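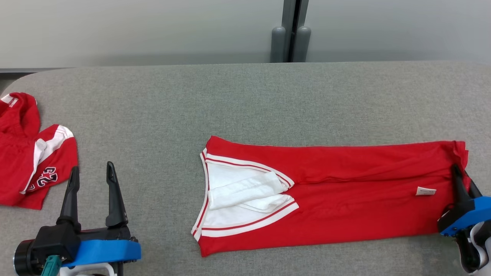
Network Measurement and Policy, Unit 2
Course handout: How a client decides where it is
Instructor: Homa Yazdani

Read before the Sunday lab. Bring a laptop on which you can install a packet capture tool. Phones are needed only for Exercise 3.

2.1 Scope

Unit 1 dealt with blocking carried out inside the network: DNS tampering, address blocking and connection resets. Unit 2 deals with restrictions applied by the service itself. The network delivers every packet correctly, and the server or the installed app withholds the content. From the user's chair the two can look the same. In a packet trace they usually do not.

The term "regional gating" is used in these notes for any case where a service changes what it offers according to an estimate of the user's location. The estimate may be made on the server, on the device, or on both.

2.2 Location signals

IP address. The server looks up the source address in a geolocation database. Accuracy at the country level is generally good for fixed lines and worse for mobile roaming, where traffic is often carried back to the home network before it reaches the internet. A roaming subscriber may therefore appear to be at home.

Mobile country code (MCC). A three-digit number broadcast by the cell network. The device reads it from the radio without sending any data. Two values matter: the code of the SIM and the code of the network currently in range. Software may check either one.

Account region. Set when the account is created and often tied to a payment method. It changes rarely and does not depend on where the device is.

Satellite position. Precise, but it normally requires permission from the user. Gating code seldom relies on it alone.

Language, time zone and keyboard settings. Weak signals. They are easy to change and are wrong for many travelers and migrants. Some services use them to break ties.

Wi-Fi country information. Access points may advertise a country code so that clients use legal channels. It is set by whoever configured the access point and is sometimes left at the factory value.

2.3 Where the check runs

Server-side check. The client sends a request and the server replies with full content, reduced content or an error. HTTP status 451 was defined for legal restrictions, but many services return 403, 404 or an ordinary page with items missing. A trace shows a completed TLS handshake followed by a reply of unusual size. The content of the reply is encrypted unless you control the client's trusted certificates.

Client-side check. The client reads a local signal, compares it with a list, and hides a feature. The list may be built into the app or fetched at startup. A trace may show nothing at all at the moment the feature disappears.

Mixed check. The client reads the local signal and reports it to the server, which returns a set of feature flags. Most current mobile apps of any size work this way, and it is the hardest case to study. The decision depends on inputs from both sides, and flags can be cached between sessions.
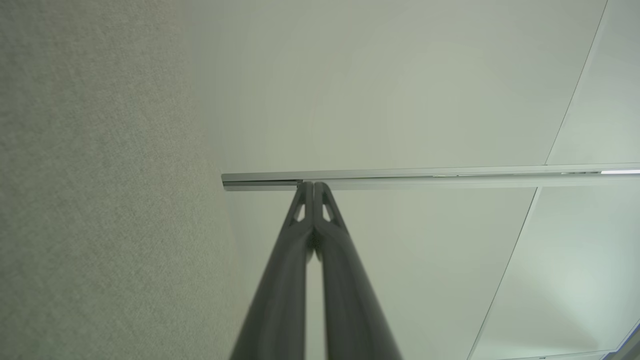 Caching needs particular care. A flag fetched in one location may stay in force after the signal has changed, and a test run too soon will record the old result. Clear the app's storage between runs, or wait for the cache to expire if you know its lifetime. Write down which of these you did.

2.4 Worked case: Cirkmont

Cirkmont is the news reader used in the lab. It was written for this course and has a server component, Sirus, which hands out feature flags. Its behavior is as follows.

At launch, Cirkmont reads the MCC of the network in range and sends it to Sirus with the account region. Sirus returns a short flag file. If the flag "reader" is off, the app shows a blank article list and a notice that the service is unavailable. Articles saved earlier are still in local storage, but the app will not open them.

In our test setup the home value is MCC 317 and the restricted value is MCC 370. Both are supplied by the emulator, so no radio equipment is required. The flag file is cached for 10 minutes.

Points to note:

The saved articles are not deleted. Access is withheld by the interface, and this can be confirmed by inspecting the storage directory before and after the change.

A VPN has no effect on the result. Sirus does not look at the source address.

With the radio off and the cache expired, Cirkmont falls back to the last flag file it received. This is a design choice. Other apps fail open or fail closed.

2.5 Test procedure

Change one signal at a time. If the address and the MCC are changed together, the result cannot be assigned to either.

1. Reset the emulator and record all starting values: address, both MCC values, account region, language and time zone.

2. Launch the app, start the capture, and save the flag file.

3. Change a single signal. Clear the app's storage or wait out the cache.

4. Relaunch, save the new flag file, and compare it with the first.

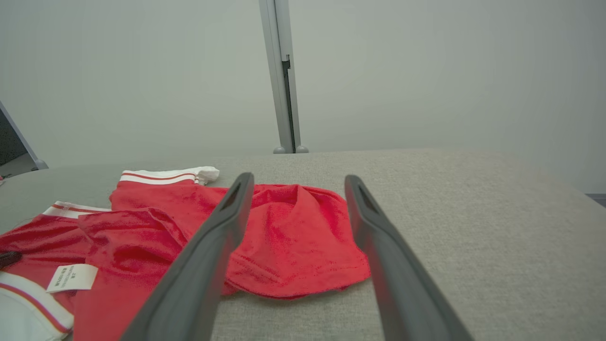
5. Restore the original value and repeat the launch. If the feature does not return, the state is being held somewhere you have not cleared.

6. Run the whole sequence again from a clean reset. A single run is not accepted as a finding.

2.6 Reporting

State what was observed separately from what is inferred. "The article list was blank when the network MCC was 370" is an observation. "The company blocks this country" is an inference, and it needs support from further tests or from a public statement by the company.

Possible causes other than policy include licensing terms, an expired certificate, a failed content server and a staged rollout. List the ones you ruled out and how you did it.

2.7 Exercises

Exercise 1. Using Cirkmont, produce a table of every signal in section 2.2 that the emulator can change, and its effect on the "reader" flag.

Exercise 2. The second lab app, Sanna, uses a server-side check only. Describe how its trace differs from that of Cirkmont at the moment of restriction.

Exercise 3. On your own phone, find the region settings available to you without installing anything. Note which ones require a new payment method to change.

Exercise 4. Navier, the third lab app, gives different results on repeated runs with identical settings. Propose two explanations and a test that would separate them.

Submit traces and flag files with the written answers. Remove personal account details from Exercise 3 before uploading.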